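Tronia Ring Binder, A4, 2 Ring

Home / Filing and storage / Ring binders / Tronia

Product code: TR-258
Made by Bondico
Sold singly or in cartons of 40

Overview

The Tronia is a plain A4 ring binder for papers that get taken out, read and put back often. It has two rings and a wipe-clean plastic cover. We have stocked it for several years and most of it goes to schools, evening classes and small offices.

It takes ordinary punched paper or punched pockets. Bondico changed the ring mechanism last March, and all stock we now send out has the newer version. The older one had a lever at the foot of the spine. The new one opens by pulling the rings apart, and the two types can be mixed on a shelf without any difference in height.

Specification

Paper size: A4 portrait
Rings: 2, D-shaped, steel
Ring spacing: 80 mm between centres
Spine width, outside: 40 mm
Cover: polypropylene, light grain finish
Inside pocket: one, on the front cover, open at the top
Spine label: slide-in, card supplied
Colours: pale pink, grey, navy, bottle green, white
Weight empty: 258 g

Capacity

We rate the Tronia at 33 punched pockets with a sheet in each side, or a stack of loose punched paper up to the height of the rings. It will take more than that, but the cover no longer closes flat and the pages at the back start to catch on the curve of the ring. If you are regularly over the limit, move up to the Predska lever arch file, which has a spine almost twice as wide.

Thin paper fills a binder more slowly than you might think, and card dividers fill it faster. Allow for the dividers when you plan a set. Five card dividers take up as much room as a short chapter of notes.

Reading from the binder

A good number of customers buy these for reading texts and course handouts, where the pages are read in the binder and not taken out. The D-shaped rings help with this, as the sheets stack squarely along the straight side and turn more easily than they do on round rings.

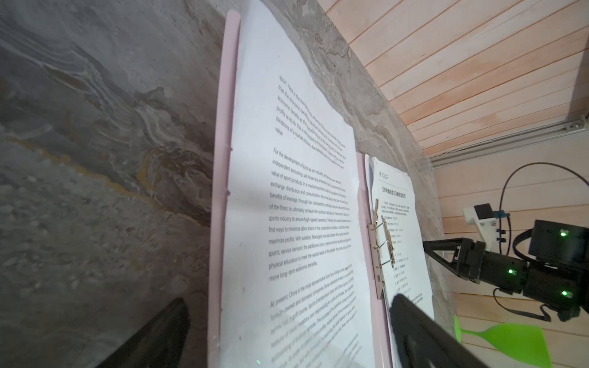 For longer texts we suggest printing on one side only and leaving a left margin of at least 25 mm. With less than that, the start of each line on the right-hand page sits close to the rings and readers have to press the sheet down to see it. If you print on both sides, set the margin as a gutter so that it swaps over on the reverse.

Ordinary 80 gsm copier paper is fine for a term's use. After that the holes begin to tear, beginning with the top one on the first few sheets. Reinforcing rings deal with this, or you can print the first and last sheets on 120 gsm and leave the rest as they are.

Punched pockets protect the page but give some shine under strip lighting. The matt version made by Yip is better for reading and costs slightly more. The clear version is better if the pages are going to be copied while still in the pocket.

Punching

Use a standard two-hole punch with the paper guide set to A4. Check the guide before you start on a large batch, as most punches have a guide that slips. Fold one scrap sheet in half across its long side, crease the edge, and line up the crease with the centre mark on the punch. Sheets punched off centre will stick out at the top or bottom of the binder and the corners will wear.

Do not punch more sheets at once than the punch is rated for. The holes come out slightly angled and the stack will not sit straight on the rings.

Opening and closing the rings

Lay the binder flat before opening. Hold one ring on each side of the join and pull apart. To close, press both rings together at the same time, near the top. Pressing one only will twist the mechanism over time and leave a small gap where the ends should meet. Pages slip out through that gap, usually when the binder is being carried.

If a gap has already formed, open and close the rings a few times with the binder empty. If it is still there, contact us. The mechanism is guaranteed for 2 years from the date on your invoice. We replace the whole binder and do not need the old one back.

Cleaning

Wipe the cover with a damp cloth and a little washing-up liquid. Ballpoint will come off with surgical spirit on cotton wool if it is dealt with the same day. Permanent marker usually leaves a shadow, most noticeably on the white and pink covers. Do not use cream cleaners, which dull the grain.

Polypropylene does not stick to laser print in the way that older PVC covers did, so pages can be left against the inside cover for long periods.

Storage

Store upright on a shelf with the spine facing out. A full binder left leaning for months will take on a lean of its own. Fill the gap at the end of the row with a bookend or an empty binder. Keep away from radiators and out of strong sun. Navy and green hold their colour well, while pale pink fades first along the spine.

Loose items such as spare labels, reinforcing rings and a small punch are better kept nearby in an organiser than in the inside pocket, which is only meant for a few flat sheets.

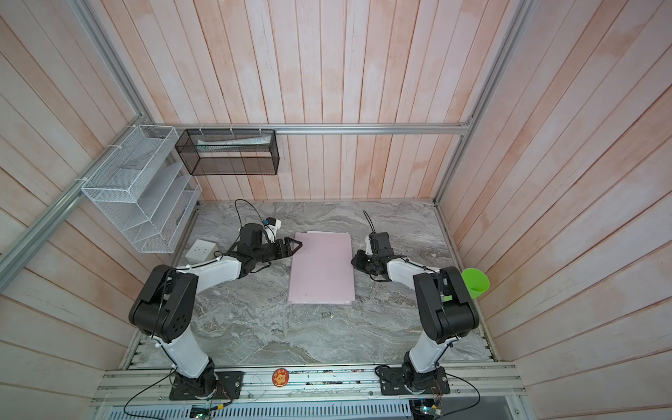

Ordering and delivery

Single binders are sent in a padded bag. Orders of five or more are boxed. Cartons contain one colour only, so for a mix please order singles. Orders placed before 2 pm leave us the same working day.

Spine label card is supplied flat, one per binder. Extra card comes in sheets of ten and can be put through most printers using the bypass tray. A label template is included with your order confirmation.

Returns

Unused binders can be returned within 30 days. Please send them back in the box they came in, as loose binders scuff each other in transit and we cannot resell them. Part cartons are accepted and refunded at the single price less the carton discount.

Goes with

Predska lever arch file, A4
Yip matt punched pockets, pack of 100
Bondico card dividers, set of five
Bondico spine label card, sheet of ten
Reinforcing rings, clear, box of 500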